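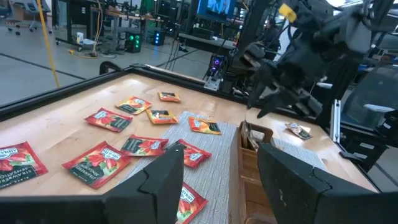
# Sorting packets with Evus – a small gallery

I've been writing the planning software for our two-arm table since August, and people keep asking me what it does all day. Mostly it tidies up jam! The job we settled on is simple to say: pick up the little packets, put them in the caddy, don't bash one arm into the other. Getting code to do it is another matter, and I've enjoyed nearly every minute.

Evus is the planner. It sits on top of Halik, which does the seeing (finding packets, guessing which way they're turned), and it hands its moves down to the arm controller. I wrote most of Evus and have inherited the rest.

## Notes on the packets

Strawberry ones in red, orange ones in, well, orange. Halik tells the two flavours apart happily from colour alone, but the angle is harder. I get it from the band across the lower part of the packet, and when two packets lie close together it sometimes borrows the band from the neighbour. The latest build throws away any guess where the band and the logo disagree, and waits for another look from the wrist camera.

The placemat is my favourite nuisance. Its ribbed weave gave the old edge finder fits – long diagonal lines everywhere, all of them very confident. I now blur along the ribs before looking for edges, and a packet lying half on the mat and half on the wood is treated as one thing again.

The caddy stands on the mat and has a cutout handle, so Evus has to plan round that as well as the rim. I model it as 2 boxes with a keep-out zone over the handle. Crude, but quick, and the search comes back in under 100 milliseconds on my machine.

Then there's the second arm. Each arm books a chunk of space over the table before it moves, and the other one has to wait or find a way round. My first version let both of them book the same chunk if they asked at the same moment (oops). There's a proper lock now.

## Still on my list

- Replay the 34 saved plans that Woston's checker marked as too close to the caddy
- Cut the 400 ms pause before each grasp, it drives me mad
- Give the stray packets at the far side a fairer turn in the queue
- Merge the MacAulay branch once its tests pass

Last updated 5 October 2026.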